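Gedholm gets a house code for teaching robots by hand

I've been going on about this at the tea point for months, so you can imagine how pleased I was when the new code of practice for hand-held gripper work finally landed in our inboxes. It comes into force in November at the Gedholm site, and the two firms that share the building, Eltia and Rultia, have both signed up to it. It runs to 35 pages (I know, I know) but most of that is annexes and a glossary, and the bit you really need fits on one side of paper that you can pin up by the bench.

For years we've had perfectly good rules for the big arms. There's fencing, there's a lock-out procedure, there's a person with a key. But when the work moved over to people holding a pair of grippers and doing the tasks themselves, so that the machines could learn from the recordings, none of that paperwork really fitted. You can't put a fence round somebody's own hands! So each team made up its own habits. Some of them were very good habits and some of them, I'm sorry to say, were mine.

The code has 7 rules and I won't go through the lot, but a few are worth a mention.

The one that caused the most arguing was cables. Each gripper has a lead, and the draft wanted every lead clipped to the operator's sleeve from wrist to shoulder. People who do this all day said straight away that it pulls when you reach across yourself, and they were right. The final wording says the lead must run away from the working area, must not cross between the two hands, and must have enough slack for a full stretch to the far side of the board. How you get there is up to you. I think that's a sensible place to end up, and I say that as someone who was firmly in the clipping camp until I tried it for an afternoon.

Then there's what goes on the board. The rule is that only the objects on the task sheet may be out when recording starts, and anything else goes in a drawer. Mugs are named specifically. So are phones, lanyards and "personal snacks", and I'd dearly love to know which team prompted that last one. Everyday things are still encouraged as the task objects themselves, because those are what the machines will have to cope with later on, and the annex has a nice long list of suggestions covering stationery, packaging and kitchen bits.

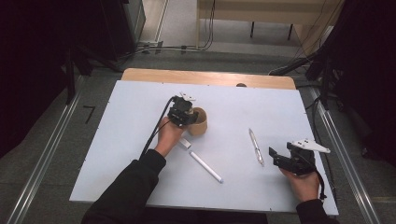
Breaks are in there too, and I'm really glad about it. Holding a gripper in each hand is harder on the wrists and thumbs than it looks, especially on fiddly jobs where you keep the fingers half closed for ages. Under the code an operator stops after 300 recordings in a shift, full stop, whatever the target on the wall says. A team lead can set a lower limit but can't set a higher one. There was a bit of grumbling from the planning side (there always is) but the limit stayed in, and I gather Rultia had been using something close to it already.

What I like best, though, is the section on mistakes. If you drop something, knock it over or grab it the wrong way round, you leave the recording as it is and mark it. You don't quietly delete it. Teams used to bin the messy ones to make their numbers look tidy, me included, and then we'd all wonder why the machine had no idea what to do when an object rolled off somewhere. There's a short set of labels to choose from now, and they're in plain English – "dropped", "missed", "wrong way up", that sort of thing – so a new starter can pick them up in a morning.

Privacy gets two pages. Faces are to be kept out of recordings wherever possible, and if one does get in, the clip is held back until it's been blurred or the person has said yes in writing. Hands and sleeves are fine. Rings and watches come off, partly for privacy and partly so they don't catch. Anyone can ask for their own recordings to be taken out within the first month, and they don't have to say why. I did ask whether tattoos count, and the answer was that they do if they'd let somebody recognise you, so long sleeves it is for a couple of my colleagues.

As for checking that any of this is being done, that falls to Kariuki, the small outfit that already looks after our electrical testing. They'll be reviewing 4000 recordings from across the two firms over the winter and turning up now and then to look at the benches in person. They won't be scoring individuals, which was a worry for a lot of people, and the results go back to the whole team at the same time as they go to the managers. I think that matters a lot. If we've got a rule that doesn't work, the people at the bench ought to hear about it first, or at least not last.

There are gaps, mind you. The code says almost nothing on left-handed operators beyond "adjust as needed", and the lighting section reads as though it was written on the train home. Nothing on noise either. Those have all been put on a list for the next version, and comments are open to anybody in the building, cleaners and visitors included.

If you work at Gedholm you should have the one-page version by now, and there are spare copies in the tray outside the ground floor training room. The drop-in sessions run at 10am and again at 2pm, they take half an hour, and you do have to go to one before you next sign out a pair of grippers. I'm down for the 2pm one. Bring your questions about lighting, please, as I've got plenty of my own and I'd rather not be the only one asking!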